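Londska Admissions Test Centre, Cadurport
Pre-session room check, graduate entry tests
Checked 10/09/2025

1. Candidate entrance. Clear. Sign to the waiting area still points to the old door. Replace.

2. Fire exits. Both open from inside without a key. Pass. 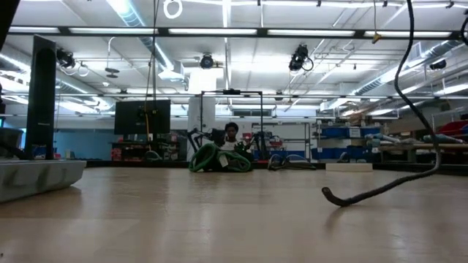 3. Lockers. 463 keys tested, 4 stiff. Oil the locks before the next sitting.

4. Gisurano booking terminal. Clock 2 minutes slow. Reset and rechecked. 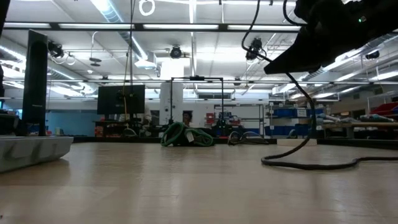
Coiled cables on the wooden tabletop.

5. Test desks. Screens between desks fixed firmly. Desk lamp at the end of row 5 flickers. Fail, bulb on order.

6. ID check point. Spare admission forms held. Kirkegaard scanner reads passports but rejects worn driving licences; enter these by hand.
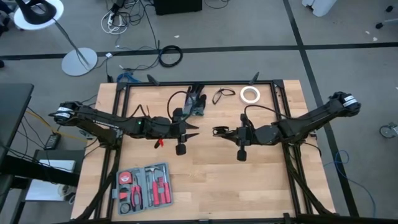
The scanner fault was also noted in December. Refer to supplier.

7. Noise. Corridor door closes with a bang. Adjust closer.

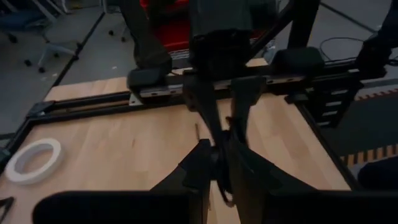 8. First aid box. Sealed and in date. Pass.

Result: usable, subject to items 5 and 7.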